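4.2 The footwear problem

Few household objects resist classification as cheerfully as the slide sandal. It has no laces to untangle, no buckle to lose and, in the eyes of most of our respondents, no fixed address. Of the 31 households that kept a tidying diary for us in October, most had a settled place for boots. Slides were reported under beds, on balconies and, in one case, inside the salad spinner (the diarist did not elaborate, and we did not press).

Åberg and Åberg proposed the term "drift" for this habit of lightweight shoes to settle wherever the foot last left them. Their remedy was a single open bin, large enough to forgive poor aim. We followed them in this, using a red plastic one, and put the footwear in a row on a table so that people could sort standing up (Figure 3).

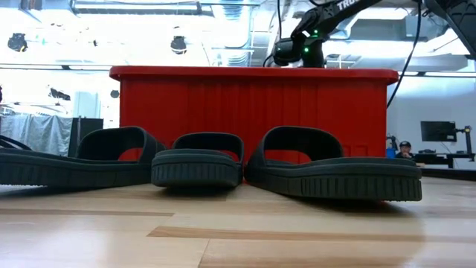 Figure 3. Dark slide sandals in front of the red bin.

Participants were asked to clear the table in whatever order seemed sensible to them. This proved a generous instruction. One group paired everything first and would not proceed while a shoe lacked its partner; we call these the Wallin sorters, after the street where we first met one. The other group simply moved whatever was nearest and left pairing to some later version of themselves. Both groups considered the other's method faintly immoral.

Dark slides caused the longest pauses. Left and right are easily confused when a sandal is seen from the heel, and several people picked one up, turned it over and consulted the sole as if it might contain advice. The limit of 60 seconds was generous for boots and rather cruel here.

3 comments 5 shares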